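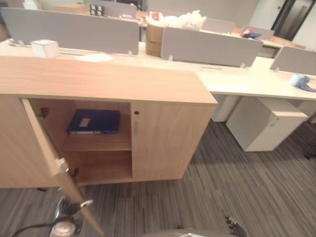

# Low cabinets replace tall filing units at Stesten office

Stesten has finished the first stage of a storage change at its Noltent office. Tall steel filing units that stood along the inner wall were taken out in April. Low two-door cabinets with wood finish have been placed next to the desk rows in their place. The work was completed on 12th May, and staff on the affected rows may now move their papers in.

The order covers 12 cabinets, supplied by Ukico under its Rana line. The first six are in position. The other six go to the project rooms on the upper floor once the old units there have been emptied. Delivery of the second batch has been confirmed, but the installation date depends on access to the freight elevator.

Modupe Uzor, who manages the office fit-out, said the main reason for the change was reach. "The top drawers on the old units were above shoulder height for many of our people, and the files in them were the ones used least," Uzor said. "We measured what was being kept and found that most teams needed one shelf for binders and one space for larger items."

Each cabinet has a single interior shelf as supplied. Documents in daily use are to be kept on the shelf, with binders stored flat and labeled. The lower section is meant for boxes, rolled drawings and equipment that does not fit in a desk drawer. Nothing is to be stored permanently on top. Teams that need a second shelf can request one from the fit-out desk, and the part is fitted by Ukico under the same order.

The doors were the subject of most of the questions received during the trial. They are side hung and open outward, which takes more floor space than the sliding doors on the old units. Uzor's team set the clearance in front of each cabinet at the full swing of both doors plus standing room for one person. Two cabinets had to be moved along the row to meet this.

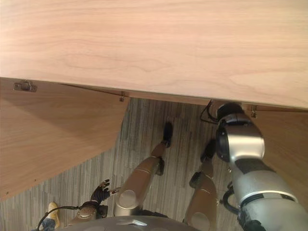
Door alignment is being checked on every cabinet before it is handed over. The fitter opens and closes each side, compares the gap at the center and adjusts the hinges if the doors do not meet evenly. With both doors swung out, the small metal hinges just under the top can be reached from the front, so the cabinet does not have to be pulled away from its position. The check also covers the striped carpet below, where the open doors must pass over the pile without dragging. One cabinet failed on this point and was leveled again.

Locks are fitted as standard. Keys for the first batch are held at the front desk and will be issued to one named person per cabinet against a signature. A spare for each lock stays in the key safe. Cabinets holding personnel or contract files are to be locked at the end of the working day, as the old units were.

Papers removed from the steel units have been boxed and marked with the name of the team. They will be kept in the archive room for 7 weeks, after which unclaimed boxes will be reviewed for disposal under the existing retention schedule. Requests to extend that period should be made to Uzor in writing, with the box number.

The steel units are being offered to other Stesten sites before they are sent for scrap.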